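Teleop demos drift when the head camera is tilted. Re-record or keep?

Posted by gridlag_m

I am collecting demonstrations in simulation for a pick task on a small table. The setup is a two-arm mobile robot, driven by remote control with a pair of Tronuvo hand controllers. So far I have 86 episodes. The policy trained on them reaches for the table well enough but closes the gripper too early in 40 of the test runs.

I suspect the head camera. In many episodes the view is rolled a long way over, and the operator steers by that view. The wrist cameras look fine to me. A typical head view from one of the bad episodes: 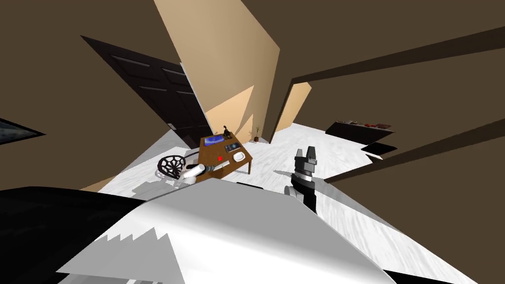
Head view during the approach, one gripper near the front left corner of the table.

Should I throw these out and record again with a level head, or is the tilt harmless as long as it is the same in training and testing? The actions are stored as joint targets at every step, with the camera pose saved next to them. I am on the Vinisero recorder, default settings.

Posted by tukgate_user

Had the same thing with Tukgate. Just delete everything and start over, it is faster than debugging. Also check that your controllers are charged.

Posted by offset_frame

Do not delete anything yet. Tilt by itself is a small problem if the pose is logged and the policy sees the same range of poses at test time. Two other things are more likely to give you an early close.

First, check how the hand controller motion is mapped. Many remote control setups offer two modes: motion in the base frame, or motion in the camera frame. If yours is in the base frame and the operator looks through a rolled camera, pushing "up" on screen moves the arm sideways. People correct for it, but they correct in small jerks, and the policy learns the jerks. Plot the gripper path for ten or so episodes and look for a zigzag in the last part of the approach. If it is there, switch to the camera frame and record a small new set. Mix the two sets only after you have trained on each alone.

Second, look at when the close command is sent compared with where the fingers are. The wrist view is the one to use.

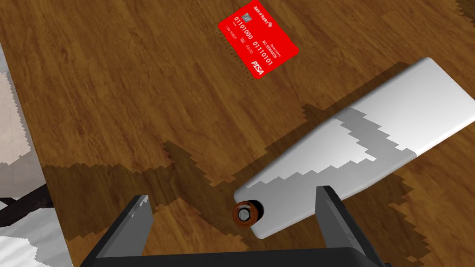 Mikkelsen lab, August

In a view like this one the fingers are open and the brown round fitting on the white piece lies just beyond the gap. A close sent at this point is early. Step through your own episodes and mark the first step where the close signal rises. If the target is still past the fingertips in a good share of them, the operator was squeezing the trigger ahead of time to make up for delay. That is a labeling fault and the camera has nothing to do with it.

The fix for the second case is cheap. Shift the gripper channel later by the measured delay and train again. I had 1,294 steps of delay error summed over one set of 48 episodes, and shifting the channel removed most of the early closes without any new recording. Replay a few shifted episodes in the simulator before training, and drop the ones where the grasp no longer holds.

One more point about shadows. If your renderer draws them blocky, with stair-stepped edges, the edges can crawl as the arm moves. Raise the shadow resolution, or vary the light position between episodes so that the policy does not key on one outline.

Posted by kneejoint

Agree with the trigger part. Worth adding that guiding the arm by hand on the real robot gives cleaner approach paths than controllers, but you cannot do that in simulation, and your hands end up in the camera view. For the head tilt I would lock the neck joint at the start of each episode and write the angle into the episode header. Vinisero has a field for notes; I put it there.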